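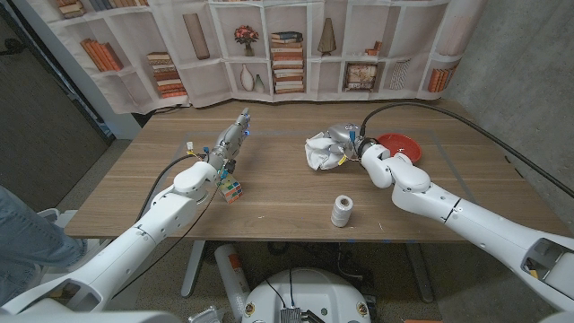 Last changed: 25 July 2022

Khoa Phan
A small thread about my table. Many of you asked how I keep a work table in order when I sew, eat and play at the same place. I am not an expert, but I will try. 1/7

First, the top. It is wood, light brown, and the grain goes from side to side. I like it because a lost needle shines on it. On my old dark table I found needles with my elbow. 2/7

The white thread stands in the middle at the front, always upright. When it lies down it rolls, and then I am under the table again. I buy this thread in big spools from a shop in Hakusness, and one lasts me until September if I am careful. 3/7

White cloth: I use one for wiping and I do not fold it. My aunt would be ashamed of me. It gets crumpled in two minutes anyway, so I only wash it often. 4/7

The red plate is for pins and buttons when I sew, and for biscuits when I don't. Please check which one it is before you put your hand. The raised rim is the good thing about it, small things stay inside. 5/7

Some people asked about the cube. Yes, it is mixed, and it has been mixed for a long time. Hadiza Afolabi can solve it and I cannot. I turn it while I think about the next seam. 6/7

The blue tape marks a big rectangle on the table top. My rule is that fabric for cutting stays inside the lines. The shelves at the back are only printed on a hanging cloth, so sorry to Kamala Gowda, who wanted to know where I bought them. They need very little dusting. Tomorrow I will write about scissors, if I find them. 7/7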